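Section 3: Pitching the Pliltent and hooking up the Brimon stove jack

Okay, you've got your spot picked and the bags emptied out. I've put this tent up in rain, wind and one very muddy June, and this is the order I'd stick to.

1. Roll the groundsheet out flat, logo side down. Kick away pinecones first -- you'll feel every one of them at 3 a.m.

2. Peg the four corners, but leave them a little slack. You'll tighten them in step 5.

3. Slide the long poles through the gray sleeves. Push, don't pull! Pulling pops the joints apart and then you're fishing around in there forever.

4. Stand the tent up and clip the 9 roof hooks, starting at the door end.

5. Now snug up the corners and run out the guy lines.

Note: The Plivelden pegs that come in the bag are fine for grass. On sand I switch to the long Bawa ones.

CAUTION: Keep the stovepipe at least 50 cm from any fabric, and never sleep with the stove lit.

6. Open the stove jack flap, roll it up and tie it with both toggles. If the flap feels stiff, warm it in your hands for a minute and try again.

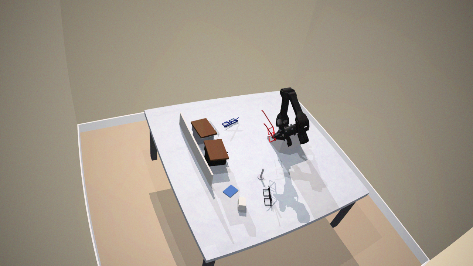
7. Last thing, crack the two top vents, even if it's chilly out. I skipped this once and woke up with a soggy sleeping bag.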